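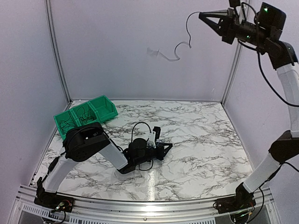

One arm is raised, a thin cable dangling from near its gripper, while the other stays low over the tabletop at the Skosden open day.

Cables, bins and a full house at Skosden

Robots that sort cables don't sound like a crowd-puller, but the Skosden workshop was packed on Saturday! The doors opened at 10 a.m., and by closing time 211 people had come through, many of them with kids who had to be coaxed away from the glass.

The big draw was the cable-sorting cell, where 2 arms share one table and a set of green bins. Thin, floppy cable is miserable stuff for a machine to handle (it bends, it snags, it never lies the same way twice), and the team from Oltarska has spent the past year teaching the pair to pull single cables out of a tangle and put them where they belong.

Kwok-wai Chou ran the demonstrations and took questions all day long, including a very good one from a girl in the front row who wanted to know whether the arms ever get tied up in their own work. They do, Chou told her, and then somebody has to go in and untangle them. That got the biggest laugh of the afternoon.

Each session lasted 40 minutes, and the last one ran well over as people kept asking for one more cable. Visitors could also try steering a small practice arm in the next room, with a line that reached back to the coat racks for most of the morning.

The Badari Street site plans to open again in April. Places for the evening talk are free but need to be booked at the front desk.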